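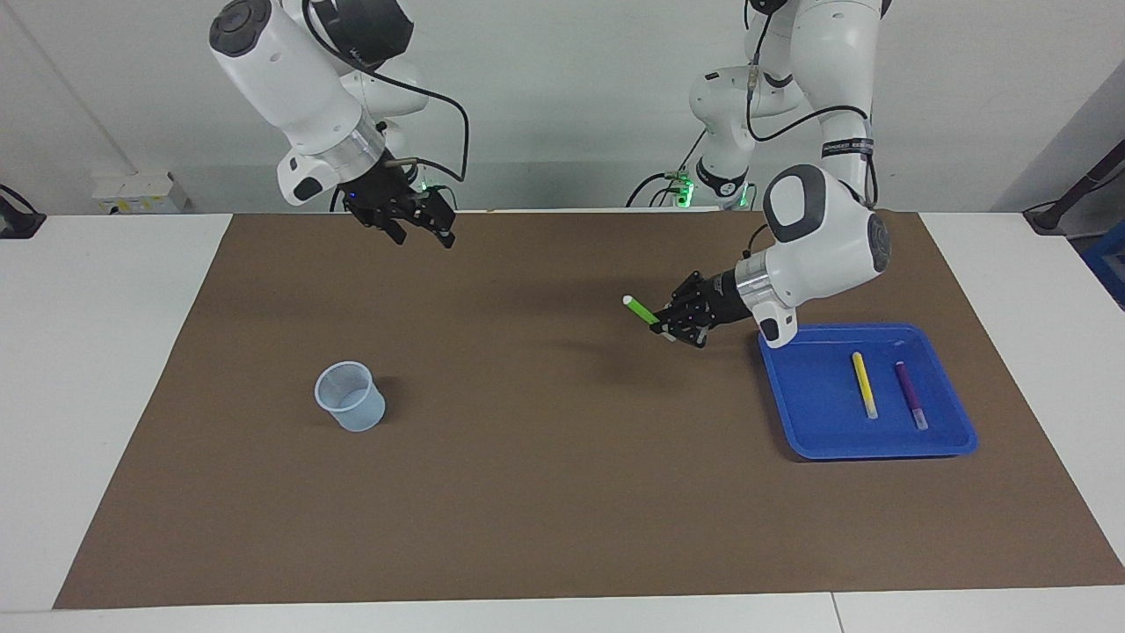
What a two-armed robot really costs a small firm

The quote that landed on Jayanthi Kurup's desk in June was a single page. It listed two arms, two grippers, a controller and delivery. She runs operations at Grarnau, which packs art and stationery sets for schools and craft shops, and she had been asked to work out whether the company could put a robot on the bench where pens are sorted into cups and trays.

"The page was easy to read and it was nearly useless," she says. "It told me what the arms cost. I needed to know what the job would cost."

Her first budget was wrong by a wide margin. The arms came to a little over half of what Grarnau ended up setting aside. The rest went on things that were either missing from the quote or tucked into a line marked "integration".

Start with the bench. Arms hung over a work surface need a frame that doesn't flex, and Grarnau's old tables did. A new frame, bolted to the floor, took up a good part of the first year's spending on its own. Then came power and network points, which had to be moved closer, and a mat for the table top. Kurup tried several before settling on a plain brown one. Shiny surfaces gave the cameras trouble, and the mat was one of the cheapest items on the list.

Grippers are the next surprise. A simple two-finger gripper will hold a marker pen without much fuss, and for a firm like Grarnau that covers most of the range. Flat erasers and loose paper clips are another matter. Kurup priced a second set of fingers for each hand and decided to leave the clips to people.

Thirumalai Kotian has helped smaller manufacturers plan this kind of purchase for years, most recently at Bonolberg, a maker of dental supplies. He asks clients to write down the task before they talk to a seller. He wants the objects named, where they start, where they finish, and what counts as a mistake.

"If a pen goes into the tray facing the wrong way, is that a fault or not? Decide that now," he says. "Otherwise you will be paying an engineer to argue about it later."

He also asks whether two arms are needed. Many jobs can be done with one, and a second arm adds cabling, set-up time and another set of spare parts. It earns its place when an item has to be steadied while something else goes in, or when the reach is too wide for a single arm. Bonolberg bought one and left room on the frame for another.

Grarnau went for two. Its cups are light plastic and tip over easily, so one hand holds while the other fills. Kurup asked the supplier, Robichaud, to show this with her own cups and pens before she signed. Robichaud ran 100 attempts over a morning and gave her the full list of results, including the failures. She would not buy without that again.

Running costs deserve their own sheet. Grarnau's covers a yearly service visit, replacement cables, finger pads and a software licence that is charged per arm. Cables wear where they bend, and a spare set on the shelf costs far less than a stopped line. There is also staff time. Two people at Grarnau were trained for 4 days each, and their normal work had to be covered while they were away from it.

Kotian suggests holding back a fifth of the budget until the robot has been working for three months. In his experience it goes on trays. Parts that people can pick out of any old box need to sit in something with a fixed shape and a clear colour, and firms seldom know which one until they have tried a few.

Leasing is worth a look as well. Pluststead, a lender that deals mainly with workshops, offered Grarnau a monthly plan with the option to hand everything back after two years. Kurup turned it down because the frame and wiring were not covered, but says it would suit a firm with seasonal orders.

Grarnau's catalogue has 269 sets in it. The robot's first job covers the marker sets only, and the plan allows one new product family each quarter. Kurup has already pencilled in the next one, coloured chalks, and has sent Robichaud a box of them to try. She expects a fair number to break.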